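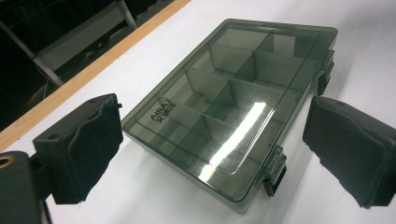

The ferry costs more than the bus and still comes late, one rider wrote on our survey form, and 12 other people wrote nearly the same thing. Our project looked at how people get from Nillden to the Testgate market and what would make them change.

Method
We handed out 504 forms at the Paredes stop in September and got 154 back. Each form had 12 questions on cost, waiting time and shelter. 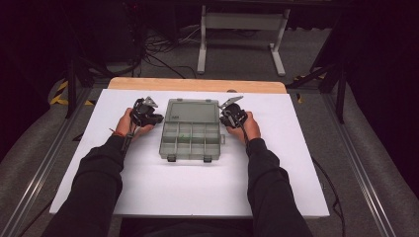

Another rider told us that the posted times at Paredes are from last year and that she goes by the church clock. We checked the board on September 13, 2018, and it did not match the times on the Dedum bus company's own sheet.

Results
Waiting time came up more than price. Older riders asked for a bench. Most ferry riders said they would take the bus if it ran after dark.

Limits
We only gave out forms in the morning, so evening riders are mostly missing.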